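Is the Drollerach open day worth it if you know nothing about robots?
Asked in Days Out, Endthorpe and nearby

My nephew is nine and wants to go to the Drollerach demonstration in the bookshop café at Astmont. I'm told you stand at a round table and watch a gripper deal with a computer mouse. I can already do this at home, unaided.
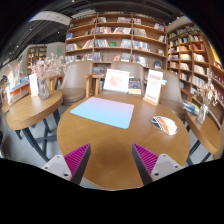 The journey is 171 minutes there and back with one change, so I'd like to know if there's more to it than that before I commit to the sandwiches. Is it free, and can children have a go?

Odukoya
Free, yes. Went last September and had a nice scone. Can't remember much about the robots.

Valentyna Sirko
Go, but ask for the pick-up and put-down one. The fingers have ribbed magenta pads on the inside, and the talk is mostly about how hard to squeeze. This sounds dull and I stayed for the whole of it.

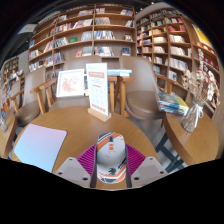

Petra says her two got a turn each and argued about it all the way home, so budget for that. You have to put your name down at the till, and they stop at 162 names. The chairs are comfy and there are shelves of books right behind you if your attention goes.

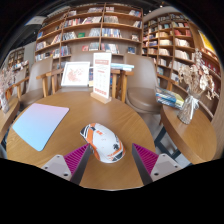 1 min read

Edited to add: the till list opens when the shop does, and the talk lasts as long as the questions do. Mine had a man with six of them. Sit near the door.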